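Chapter 4: Revising Without Suffering (Much)

By Stamatia Karamanlidis, May

Most students revise by reading their notes again, slowly, with a highlighter. It feels like work - the page turns yellow, after all - and a week later almost 100 per cent of it has gone.

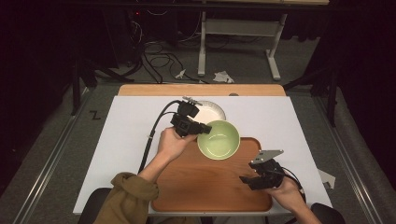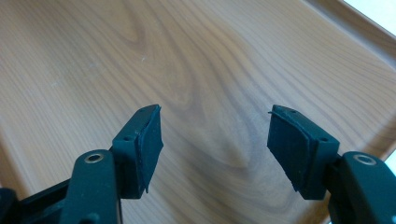
Fig. 4.1 A wooden tray, in two views.

In this chapter we try closing the book and writing down what we remember. Expect gaps. Dirk Michiels, who tested this method on 27 of his own pupils, reports a good deal of sighing.

Shares: 400

© Skesetik - Back to top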